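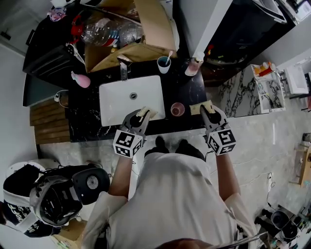
Elin Voyle says the grippers were the cheapest line on her budget and the sponges were the ones that got queried. Keep that in mind as you work through this section.

Section 3. Planning and Buying a Hand-Held Gripper Kit

Read this section before you order anything. If you have already ordered, read it anyway and skip step 2, which will only upset you.

3.1 Before you start

You will need:
- a list of the chores you want recorded
- the name of the person who signs for purchases
- the Juvik price sheet that came with your quote
- a tape measure

Note: The Juvik kit is sold as a pair of hand-held grippers with marker cubes. It does not include a robot. Every year in December we hear from a buyer with leftover budget who believed otherwise.

3.2 Working out what to buy

1. Write down each chore in one line. "Wipe the bathroom counter" is a chore. "Household assistance" is a grant application.

2. Mark each chore as one-handed or two-handed. Wiping can be either, depending on how many sponges you are prepared to hold. If any chore on the list is two-handed, buy pairs. Single grippers are sold as left or right, and the one you have spare will always be the other one.

3. Decide how many people will record at the same time. Order one pair per person, plus one spare pair for every site. A spare pair kept at head office is a paperweight with a serial number.

4. Check the marker cubes. Each cube carries its own set of patterns, and the left and right cubes in a pair are different. Order replacement cubes as matched sets, using the code on the bag they came in.

CAUTION: Do not print your own marker faces on the office printer to save money. The office printer has opinions about what a square is. Faces that are slightly off will track slightly off, and you will find out after the recording budget has been spent.

5. Choose your finger type. The standard curved fingers will do for sponges, cups, bottles and most things that live near a sink. The Husside soft fingers cost more and are worth it for glassware. Do not order both for every pair on the first purchase. Use the standard set for two weeks, keep a list of what got dropped, and let the list argue your case.

3.3 Drawing up the budget

1. Start with the kit. Set aside 2,000 dollars for each pair, including cubes, case and charger. Quotes from Ammann, our distributor, are good for 13 days. Purchase approvals are not known for being that quick, so ask for the quote last.

2. Add consumables. Put down 300 dollars per site for the first quarter. This covers sponges, cloths, soap and whatever else the chore uses up. Put it on its own line. If you bury it in "miscellaneous," somebody in accounts will dig it up and ask why a robotics project is buying dish soap.

3. Add time. Allow 264 hours of recording for a first project at one site. Then add hours for resetting between takes. People leave this out because putting a bottle back where it was doesn't feel like work. Try doing it all afternoon.

4. Add storage for the recordings. Your quote has a line for this and it is optional. It is optional in the way that brakes are optional.

5. Add the rooms. If you plan to record in people's own homes, budget a payment to each household and say in writing what it covers. If you plan to build a mock bathroom, get a plumber's quote first and sit down before you open it.

Note: Recording in real homes generally costs less than a built set and gives you clutter at no extra charge. Clutter is useful. Do not pay anyone to tidy up ahead of your visit.

3.4 Planning the site visit

1. Measure the clear width of the work surface. Both forearms have to reach forward without the cubes knocking together or clipping the faucet.

2. Check the light at the time of day you mean to record. Glossy basins and chrome throw glare, and glare across a cube face hides the pattern.

3. Ask where the operator will stand and whether cables cross that spot. Move the cables, or pick another spot.

4. Agree on what stays on the counter. Write it on the site sheet and leave everything else alone.

CAUTION: The grippers are splash-resistant up to the base of the fingers. They are not dishes. Do not rinse them under the faucet, however much they seem to need it. Water damage is not covered, and our repair desk can tell.

3.5 Placing the order

1. Send the completed order form to Ammann with your site sheets attached.

2. Orders received by Mon 3 August ship at the current price. Later orders ship at the new price, which you are welcome to guess the direction of.

3. When the cases arrive, open them and match the cube codes to the packing list before you sign.

4. If you already own Narov stands, tell us which size. The large one needs an adapter plate (see Section 7). The small one fits as it is, and we are as surprised as you are.

Continue to Section 4, Charging and First Calibration.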